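June, 7:40 am
posted by skastasska

ok thread. moving from Greddale to Usier with one car and no clue. writing it down while I still remember, might help someone, might just be me complaining

first thing. start with the closet you never open. I started with the kitchen bc it felt productive and then had no forks for a week. ate soup out of a mug with a measuring spoon

got quotes from movers. lowest one was 2000 and that was before stairs. they charge for stairs!! per flight. we are three flights up. so no

went with a van from Nomura instead, you drive it yourself. 291 for the weekend plus gas. book the Monday return if they have it, the Sunday line is awful

boxes: liquor store, free, ask in the morning before they flatten them. the small ones are better than you think. books in a big box = nobody is lifting that, it lives there now

do NOT tape the drawers shut with packing tape. took the finish right off the dresser. use the plastic wrap stuff
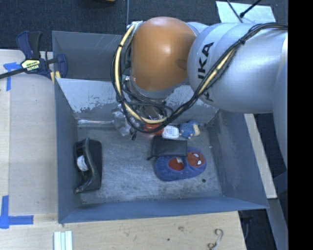

2 min read

label the side of the box and not the top. you stack them and the tops are gone. I knew this. did it wrong anyway on every single one

change of adress takes longer than they say. do it two weeks out. my water bill went to the old place and the new people there were nice about it but still

the lease in Usier says 65 for a second key. sixty five dollars. for a key. asked if I could copy mine at the hardware store and got a long email with the word "policy" in it a lot

measure the couch. then measure the door. then the turn at the top of the stairs, that's the one that gets you. ours went in standing up on its end with the feet off, and the feet are now in a box labeled on top, see previous post

things I wish I'd put in the car and not the van: shower curtain, phone charger, toilet paper, the good knife, cat food (sorry cat)

cat is fine btw. lived behind the washer for 3 days, came out at night to eat and yell

power was off when we got there. you have to call ahead and give them a start date, it doesn't just carry over from the last tenant. unpacked the bathroom by flashlight

anyway still have a wall of boxes in the hall. someone told me if you don't open it in a year throw it out, but one of those has the couch feet so

will add more if I think of it. if anyone in Usier knows a laundromat open past nine pls reply, the washer hookup is teh wrong size

Recent from skastasska
- Greddale farmers market, what's worth the line
- cheap curtains that really block light
- i repotted everything and now it's all sad
- soup thread (long)

Contact | © skastasska | Back to top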